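## 4. Setting up the laundry spot on your ottoman or sofa

Welcome to the fun part! By now the Sturnel basket is built (Section 2) and the Tonar shelf is up on the wall (Section 3), so all that's left is the soft surface where the folding happens. A padded seat makes a terrific folding station. It sits at a comfortable height if you're on a low stool or the floor, and the fabric grips clothes just enough that a neat stack stays put.

These steps work for any flat cushion with a woven cover. If you have the Albers slipcover from the larger set, fit it first and then come back to step 1.

### 4.1 Preparing the surface

1. Clear off throw pillows, remotes, books and blankets.
2. Vacuum the top with the brush attachment. Go with the weave, then across it. Nubby fabrics hold on to a surprising amount of lint, and it all goes straight to your dark T-shirts.
3. Run a barely damp cloth over the top and let it dry all the way. On a Saturday morning with the window open, you'll be ready before the first load is done.
4. Push the cushion back until it's snug, so it doesn't creep forward while you fold.

> **Caution:** Never put damp clothes on the cushion. Bright reds and deep blues can bleed into pale upholstery, and those stains are very hard to lift. If a seam or waistband still feels cool, back to the drying rack it goes.

### 4.2 Folding your first garment

Start with something easy, like a T-shirt or a light sweatshirt. Two-color pieces are great for practice because the color breaks give you lines to fold along.

1. Lay the garment face down with the collar pointing away from you.
2. Smooth it from the middle out to the sides with flat hands.
3. Fold one side in toward the center, then lay the sleeve back over itself so it runs straight down.
4. Do the same on the other side. You should have a long, even strip.
5. Bring the hem up to just below the collar.
6. Fold once more, and press lightly with your palm.

Set the finished piece near a front corner of the cushion, on whichever side is closer to your basket — you'll be reaching for it again in a minute, and the middle needs to stay open for the next one. 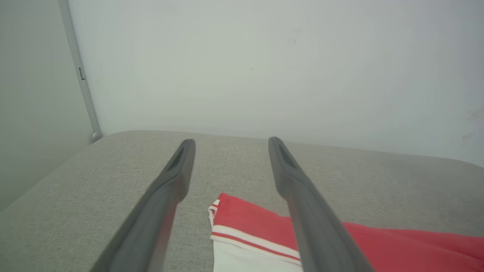 **Can I stack jeans and T-shirts in the same pile?**
It's better to keep them apart, with jeans in a pile of their own. Heavy denim presses creases into light cotton, and a mixed pile leans as soon as it gets tall. If space is tight, put the jeans on the bottom and stop at 10 pieces.

### 4.3 Building the piles

Now you get to see it all come together, and it goes faster than you'd think! Give each pile its own zone and stick with the same zones every time (after a few loads your hands just know where to go).

1. Keep shirts and tops toward the front, where you can reach them without leaning.
2. Put pants along one side, waistbands all facing the same way.
3. Leave socks and underwear in the basket until last.
4. Turn every pile so the rounded fold faces you. It looks lovely on the shelf, and you can pull out one shirt without dragging three others along.

**Note:** Cushion corners are usually rounded and slope a little. Keep tall piles a hand's width in from the edge. A single folded piece is fine closer to the corner.

### 4.4 Moving everything to the shelf

1. Slide one hand flat under the pile and rest the other on top.
2. Lift straight up. On textured fabric, dragging a pile rumples the bottom piece.
3. Load the lowest level of the Tonar shelf first, then work upward.
4. Check the seat for stray socks before you put the pillows back.

> **Caution:** Don't pull on the shelf to help yourself up from the floor. Use the arm of the sofa or a sturdy chair.

### 4.5 Spare parts for this section

| Item | Part no. |
|---|---|
| Sturnel basket liner | 700 |
| Tonar shelf divider, pair | 1205 |
| Albers slipcover, light gray | 2617 |

Order by part number through the Judatetti parts desk. Liners and slipcovers can be machine washed cold with the zippers closed. Hang the slipcover to dry and put it back on while it still has a little stretch in it, then wait until it's completely dry before folding on it again.

Continue to Section 5 for drawers and under-bed boxes.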